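Subject: Re: Zidstead scans – page sizes and the missing plate
From: Jahangir Munshi
To: strip-reprints list
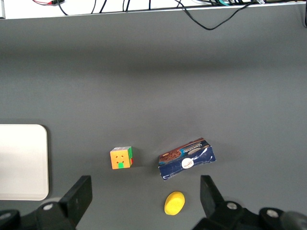 Gray tabletop, with cables along the ledge at the top.

On Friday, Iraís Medrano wrote:

> I have now compared the Zidstead volume with my run of the weekly for
> the first 61 episodes. Three things.
>
> 1. The artwork is reproduced smaller than in the weekly, and the
> reduction is not constant. Episodes 1 to 22 are all at one size.
> After that the width goes up and down by several millimeters from
> page to page.
>
> 2. The black plate on episode 40 is out of register by enough to
> show a yellow edge down the left side of every figure. My copy of the
> weekly does not have this. Is it in the original printing or did
> Zidstead introduce it?
>
> 3. The bottom tier of episode 57 is not by the same hand as the
> rest. The inking on the horses is much heavier and the lettering
> changes. Does anyone know if Dumitrescu had an assistant by then?
>
> Iraís

Taking these in order.

1. The change in size comes from the source material. Zidstead had proofs for the first 22 episodes and printed copies for everything after that. The proofs are flat and have full margins, so one setting on the scanner did for all of them. The printed copies came out of bound volumes that had been trimmed, some of them twice, and the pages were scaled to fit the trim instead of the panel borders. If you measure the outer border of the top left panel against the weekly you will find that the ratio stays the same within a bound volume and changes when you move to the next one. The breaks in my copy fall after 22, 35 and 48.

The same problem is present in the Provside edition from the year before, but it is less visible there because the page is larger and they left white space around the art.

2. The register fault on episode 40 is in the original printing, but only in part of the run. I have two copies of that issue. One has the yellow edge and the other is clean. The clean one has a Luton dealer's stamp on the cover and the faulty one has no stamp, which tells us nothing about which came off the press first. I would guess that the plate slipped and was corrected while the press was running. Zidstead must have scanned from a faulty copy. I have sent them a scan of the clean one for the second printing and had a short reply saying it was received.

Anyone else who has this issue, please look at the left edge of the rider's cloak in panel 6 and tell the list which version you have. It takes a few seconds to check. A note of where the copy was bought would help too.

3. I agree about the bottom tier of 57. I don't agree that it is an assistant. The original board for that page was sold at auction in April as lot 151, and the catalog entry says that the lower third is a separate piece of board pasted over the first. I did not see the board myself, only the catalog. A pasted tier is usually a late change asked for by the editor, and it would have been drawn in the office by whoever was available. The lettering in those three panels matches the text strip on the back page of the same issue, in particular the G and the open 4. That points to a staff artist.

Dumitrescu did use an assistant later on, for backgrounds, but the first payment I know of is well after this. The heavy inking also stops at once with episode 58. With an assistant I would expect to see more of it.

One correction to my own index while I am here. I gave the total number of pages across all the serials as 1,452. This counts the double-page spread in the summer special twice. I will fix it in the next version, along with the two episodes where I had the colorist's credit under the wrong week.

Iraís, when you get past 61, could you look at the caption boxes on 70 to 74? In the Zidstead book they are pure white. In the weekly I have them as pale yellow, but my copies are badly toned and I can't separate the ink from the paper. A comparison with the gutter between panels on your copies should settle it – if the gutter and the box are the same shade, there was no tint.

Jahangir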